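Section 4: First shift with the Pakum hand

Hernov says the hand saves 80 minutes a shift. Treat that as a sales figure until your own log says so.

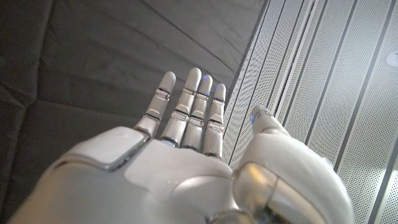
1. Tell the packing crew which jobs are changing before you switch on.
2. Run 45 practice grips at low speed.
3. Write down every drop and who picked it up.

Note: clearing up after the hand is work – put it on the rota.

Caution: do not cut staff on the strength of one good week. Review in November.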